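November, a little after six in the morning

Third day of the parasitology unit and I am already tired of being told that the thing I want to know is "generally understood." The handout from Clurngate says pinworm eggs survive on surfaces for two to three weeks. The lab manual says the same, word for word, and cites the handout. I wrote "who counted?" in the margin and moved on to the tapeworm pages, where it got worse.

Erlinda Panganiban lent me her old notes. They are neat, and I don't trust them either. She has a figure of 926 for a specimen tally in a village survey, then 63 for the same village two pages later, with no word on whether that is people, samples or households. I asked her at lunch. She said it was on the slide. 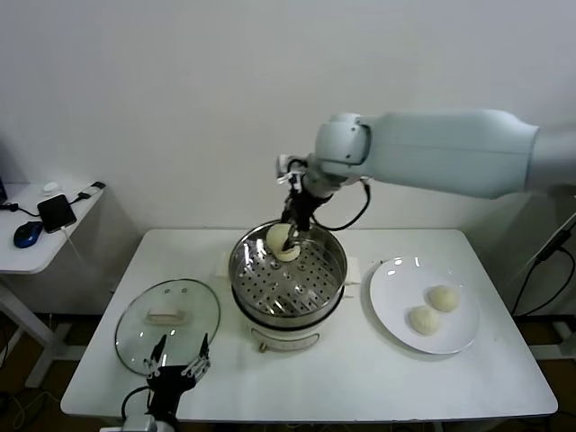
Posted by Romana Charvát
Filed under: Study diary, November

So I spent the evening with the hygiene chapter, which tells me to wash my hands and dispose of waste properly. Fine. I have no quarrel with soap. What I wanted was how much of the drop in infection comes from latrines and how much from the deworming tablets handed out the same year. The chapter gives all the credit to latrines. The Manalastas reader gives it to the tablets. Both sound very sure.

I tried one of those homework help sites too, Skillater. It wanted me to post the assignment and wait for an expert. The free preview called a tapeworm a roundworm in its second line, so I kept my money.

Draft is at 66 lines, limit is 3,000 words, and most of what I have is questions. Dr. whoever-it-is on the Brerico recording says students should "commit to a position." My position is that I need the original survey. The library desk opens at nine. Must also return the blue binder and find out if the diagram of the egg stages has to be drawn by hand.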